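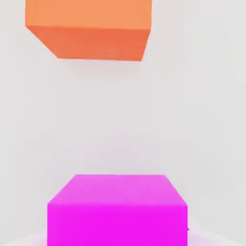

Most of the questions we get about the Kitus rules come down to one thing, and it's a thing that sounds simple until you sit down to do it: what counts as a properly reported stacking run in simulation? We wrote the rules for people who train and test robot policies in the Yurt simulator and want their results to mean something to the next lab down the hall. Our block tasks are plain on purpose, with an orange cube, a magenta cube, a pale gray background and very little else to look at, so the rules have to do the work of keeping everybody's runs comparable. We've gathered the answers here in one place, and we've tried to write them the way we'd explain them over coffee. Please do read the whole page once before you submit, even if you came for just one answer!

## Getting started

**Do I have to use Yurt to follow the rules?**

No, and we'd be delighted to see them used elsewhere. The Kitus rules were written with Yurt in mind, so the default scene files load there without any fuss, but several groups run them in their own simulators. If you do that, say so on the first page of your report and include your scene file. Please don't call it a Kitus score unless you've also run the 4 reference scenes and sent us the logs. We're happy to call it a "Kitus-style" result in the meantime, and we mean that kindly.

**Which version of the rules applies to me?**

Version 2 applies to anything you started in March or later. If your runs were already going before then, you can finish under version 1, as long as the whole set stays under version 1. Mixing the two is the most common thing we have to send back, and it always makes us a little sad, as people have usually put a lot of work in by then.

**I work with a Trikeo arm. Is there a ready-made profile?**

There is! The Trikeo and Vanska profiles are both in the downloads folder, along with their joint limits and speed caps. Start from those and change as little as you can. If you need to raise a speed cap, write down the old value and the new one.

## Cameras and views

**Does the robot have to be in view at all times?**

It doesn't. A close view with only the blocks in it is perfectly fine as a policy input, and plenty of people train on one. What we do ask for is a second, wide view saved alongside it for review, covering the full arm and the whole work area. Reviewers can't judge a collision they can't see, and a close view leaves a lot to the imagination.

**Can the blocks run past the edge of the view?**

Yes, for the policy input. You'd be amazed how often we get asked this one, and I think people worry that a tight view will count against them. It won't. It only becomes a problem if the cropped view is the only evidence you send in, so hold on to that wide one.

**May I change the block colors?**

You may, with two conditions. The two blocks have to stay easy to tell apart in your input view, and the colors have to be listed in your report. If you're randomizing colors during training (a good habit, and we encourage it), run your final test with the default colors anyway so that there's a common point to compare against.

**What about shadows and lighting?**

Leave them at the default for the scored runs. Contact shadows are a cue that policies pick up on, sometimes much more than their authors expected, and a scene with strong shadows can be quite a bit easier than one where they're faint. If lighting is what you're studying, wonderful -- report it as a separate table, next to the default results and never in place of them.

## Running the test

**What counts as a successful stack?**

The upper block has to rest on the lower one, the gripper has to be fully released and clear, and both blocks have to stay still until the hold timer in the scene file runs out. A block that's above the other one but still in the air is not a stack, however nicely it's lined up. We score from the simulator's contact and position logs, so a picture by itself never settles the matter in either direction.

**My upper block landed off to one side but stayed put. Does that count?**

It does, provided it's supported only by the lower block. We went back and forth on this when we drafted version 2, and some of us wanted a tighter limit on the offset. In the end we decided to record the offset and let readers make up their own minds. So please leave that column in your results file, even when the numbers aren't flattering.

**Can I throw out runs where the physics misbehaved?**

Only if the checker script flags them. It looks for blocks passing through each other, sudden jumps in position, and contacts that flicker on and off. Flagged runs are repeated with the next seed on the list, and both the flagged run and its replacement go into the report. If you saw something odd that the script missed, leave the run in and tell us about it in the notes. We read the notes, we truly do, and a good many checks in the script began that way.

**May I pick my own random seeds?**

For training, use whatever you like. For scored runs, use the list that comes with the scene files, in order, from the top. Please don't skip around in it.

## Reporting

**How should I write up my success rate?**

Give the plain count along with the percentage, and give each scene its own line. If one scene came out at 86 percent and another at 83, show us both and let the average come afterward. We also ask for the number of flagged runs, the seed list version, and the exact profile you used.

**Can I claim my robot is safe because it passed?**

Please don't. Passing tells you that a policy stacked blocks in a simulator under our conditions, and that's all it can tell you. Anything running on a real arm near real people needs its own risk assessment, done on the real equipment, by somebody qualified to do it. We've added a line about this to the report template, and we ask that you leave it in.

**I found a mistake in the rules. Who do I tell?**

Use the corrections form linked from the downloads folder, and include the rule number if you have it. Small fixes go in as they come up. Anything that would change a score waits for the next version.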